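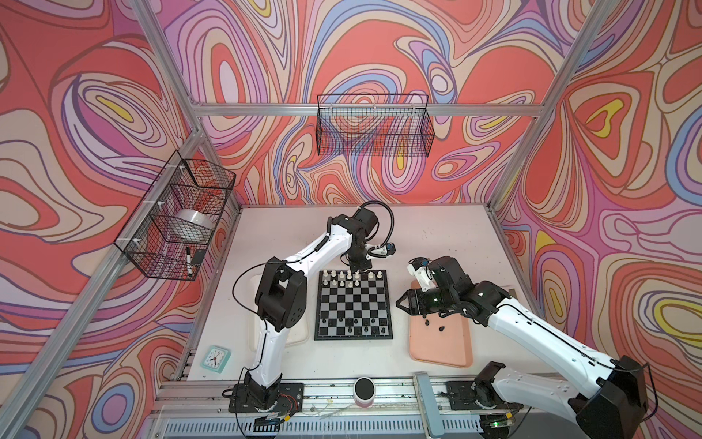
What did the Brundell grant pay for this quarter?

Mostly the chess corner: the table, the printed walls, the baskets and one decent set of pieces. The full spend so far is $702, and the last $119 is set aside for spare pieces and a second board.

I know the walls were the part of the budget that raised eyebrows back in April, so let me say it again, I love them. Mateja Kadrić picked the print (I had asked for plain gray, she talked me out of it in one phone call) and the swirls go up on three sides, so once you sit down your eyes go straight to the board. We kept the tabletop white. It does show every little speck, and I've added a wipe-down to the closing list.

The wire baskets came from Wunton and they've been handy already. One has the tape and the marker in it. The long one on the back wall I'm saving for score sheets, once Drukard gets the printing done.
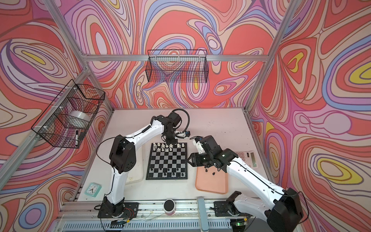

The chess corner, with white set up on the far side and black on the near side.

Now for the board itself. Nikola Todorova wanted something with good contrast and a black border, and we went back and forth between two before settling on the one from Ayala. The squares are black and a silvery gray, and my one complaint is that the black pieces get a bit lost on them! I'd like the second board to be lighter, if you're okay with that coming out of the $119.

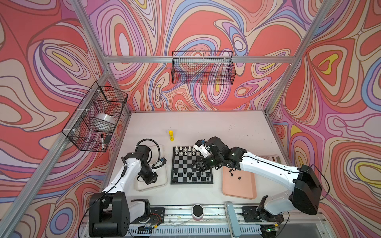
The other small thing I'd like to fix is where captured pieces go. Trays beside the board work nicely, and I want a matching pair for the second board too, plus a lid or a bag so the pawns stop wandering off between sessions. Mateja has a quote for 9 trays, which is more than we need, so I've asked her to see if they'll sell us fewer.

Still to do before the next report: score sheets, the second board, and labels for the baskets. I'll send receipts separately, Nikola is scanning them.

24th July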